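Category: Research Notes | Automation and Learning Systems

Shelf and Counter Collection Enters Second Phase
2018-02-01

The Hirkley Laboratory has begun the second phase of its shelf and counter collection, the set of recorded demonstrations from which the Traveck handling system is being trained. The first phase closed with 3,189 accepted episodes. The target for the combined set is 4,000, and the laboratory expects to reach it without extending the schedule agreed with its partner, Ilex.

An episode, for the purposes of the collection, is one complete attempt at one written instruction. The operator guides the arm from its starting position, carries out the instruction, and returns the arm to rest. Joint positions, gripper opening and the wrist camera view are recorded together throughout. Each episode is then reviewed by a second member of staff, who was not present at the recording, and is either accepted, returned for a corrected instruction, or set aside.

The first phase relied mainly on plain blocks and cups on a bare surface. Those episodes remain useful for teaching the basic motions of approach, grasp and release, but the system trained on them performed poorly when it was given ordinary packaged goods. It tended to close the gripper too early on soft packaging, and it often failed to choose a clear path when a second object stood near the first.

Phase two therefore takes place among everyday retail items, in a room that has been left furnished. Snack packets, drinks and paper tubs are placed on and beside a clear acrylic display rack, and their positions are changed between episodes according to a printed plan.

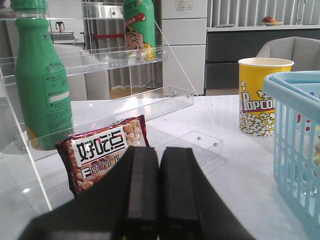 Transparent fixtures have required particular attention. The edge of a clear shelf may be hard to distinguish from the table beneath it, and the operators have been asked to approach such edges slowly and at more than one angle. Pavithra Alva, who directs the collection, has asked that these slower approaches be kept in full and not trimmed at review.

"We had been editing out hesitation in the belief that the system should see only confident movements," Ms. Alva said. "In practice, the pauses before a difficult grasp carry a good deal of information about where the difficulty is. We would like the system to slow down in the same places a careful person does."

Flexible bags present a separate problem. A bag of nuts changes shape when it is gripped, and its contents settle when it is lifted. The current guidance is to take hold of the bag near its upper seal where this can be reached, and to record the grasp again from the side where it cannot. A block of 300 episodes has been reserved for bags alone, with the placement varied so that the system does not come to depend on one orientation.

The wording of instructions has also been revised. Operators in the first phase wrote their own, and reviewers found that the same action had been described in many different ways, some of them too vague to be used. Instructions are now drafted in advance by Gopinath Annamalai and name both the object and its destination. Where a package carries text in a language other than English, the instruction may refer to it by contents or by color, and both forms are recorded.

Failed attempts will continue to be stored. They do not count toward the target, but they are labeled with the point at which the attempt went wrong and will be used to test whether the system can recognize an unsuccessful grasp before it begins to move away.

Evaluation will be conducted in the Sarmiento Annex, using objects and furniture that do not appear in the collection. A report on the first trials is planned for October. Staff who wish to train as reviewers should speak with Mr. Annamalai; two practice sessions must be completed before a reviewer is assigned live episodes.

Filed under: demonstration data, grasping, Traveck

Shares: 14 | Comments: 3

Comments

R. Dunmore
Will the set-aside episodes be available to other groups, or only the accepted ones? We would have a use for the failures.

Pavithra Alva
Both, once the labels have been checked. Please send a written request to the laboratory so that we can record who holds a copy.

tmk_bench
Pleased to see the pauses being kept. We trimmed ours two years ago and have regretted it.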